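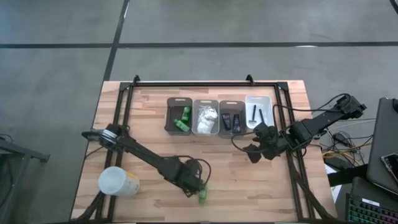 Senyo Abubakari asked, at the close of the previous session, why a student should spend an afternoon moving a robot through a task by hand when the same motion could be written as a list of positions. The question is a fair one, and these notes begin with it.

Laboratory Course in Robot Programming, Rultville
Handout 4: Teaching by Demonstration
Issued 25 June 2021

1. Purpose of the session

A list of positions serves well when every object is in the same place each time. In sorting work, this condition is seldom met. A bottle may stand or lie down, a tube may lean against its neighbor, and a bag has no fixed shape at all. The person who demonstrates the task adjusts to these differences without having to describe them. The recorded demonstrations carry those adjustments, and a learning program can be trained on them.

Mr. Abubakari's question has a second part, which concerns time. Writing positions for a single object is often faster than demonstrating. The balance changes as the number of objects and starting arrangements grows. Students are asked to keep both methods in mind and to state in their reports which one they would choose for the task they were assigned.

2. The work area

The task for this handout is the sorting of small household and personal care items into bins. Two arms share one wooden table, and a row of four bins stands along the far side. Bottles, tubes and razors are among the items in the bins. The black rails mark out most of the working area and should be treated as the reference for all measurements of position.

The bins differ in color and one of them is translucent. This matters for any program that relies on camera images. Dark items in a dark bin are hard to separate from their background, and a translucent wall lets part of the contents show through. Students should expect lower success with such combinations and should report them separately.

3. Two ways of demonstrating

3.1 Guiding by hand

In hand guiding, the motors are set to a compliant mode and the demonstrator takes hold of the arm itself. The joint angles are recorded while the arm is moved. The method requires no second device, and the demonstrator feels at once when a joint approaches its limit.

Its main weakness is that the demonstrator's hands and forearms enter the camera's view. A program trained on such images may come to depend on the presence of a hand. For this reason hand-guided recordings are normally played back once on the robot, with the demonstrator standing clear, and the images are taken during the playback. A second weakness is that one person can seldom guide two arms well at the same time.

3.2 Remote control

In remote control, the demonstrator moves an input device and the arm follows. The device may be a smaller copy of the arm, a hand-held controller, or a keyboard. A copy of the arm gives the most natural motion. A keyboard gives the least natural motion, but it is useful for small corrections along one axis.

Remote control keeps the demonstrator out of the images and allows two arms to be used together. It has a cost: the demonstrator does not feel the contact between gripper and object. Beginners tend to close the gripper too far, and thin-walled bottles are deformed as a result. Mattes Strobel's notes from the November course recommend that each student practice on a soft object before the first recorded attempt — the advice is repeated here because it was widely ignored.

4. Procedure

4.1 Read the safety sheet and locate the emergency stop before power is applied.

4.2 Confirm that cables have enough slack for the full reach of each arm. A cable that pulls tight during a motion will alter the recording and may damage a connector.

4.3 Bring both arms to the rest position and start the Orkulell recording program. Enter the group name and the task number.

4.4 Place the item at the starting position given on the task card. Change its orientation between attempts as the card directs.

4.5 Perform the demonstration at a steady pace. Approach the item from above where possible, close the gripper, lift, and pause briefly before moving toward the bin.

4.6 Release the item inside the bin and return to the rest position. Stop the recording only after the arm has come to rest.

4.7 Mark the attempt as accepted or rejected. An attempt in which the item is dropped and picked up again is kept, but it is marked with the recovery label.

Each group shall submit 30 accepted attempts. No attempt should run longer than 90 seconds. Longer recordings usually contain hesitation, and a program trained on them will learn to hesitate as well.

5. Use of the second arm

Beginners often use only one arm, even when the task would be easier with two. The second arm may hold a bin steady, turn an item, or receive it from the first arm. A handover requires particular care. The receiving gripper must be fully closed before the other one opens, and both arms should be still at that moment. Groups working at the Hornberg station will practice the handover first with a rigid item and afterward with a bag.

When an arm has no part in a task, it should be left at rest outside the path of the working arm. It should not be moved between attempts, as its position is part of the recorded data.

6. Quality of demonstrations

The shared course collection holds 2920 attempts, of which 2860 have been accepted. Students may consult it when deciding whether their own recordings are suitable. The following points are considered in grading:

Consistency. The same item in the same position should be handled in much the same way. Two very different grips for one situation leave the program without a clear choice.

Coverage. Starting positions should be spread across the permitted area and should not be gathered near the bins, where reaching is easiest.

Honest labeling. Rejected attempts are not penalized. An unmarked failure is penalized — it harms every group that later trains on the collection.

7. Written work

Reports are limited to four pages and should contain a sketch of the work area, a table of attempts with labels, and a discussion of at least one failure. Groups that used both methods of demonstration should compare them for a single item.

Background reading is found in Wunderlich, chapters 2 and 3. The appendix on joint limits is optional for students who have completed the mechanics course. Completed recordings are to be copied to the course drive before the group leaves the laboratory.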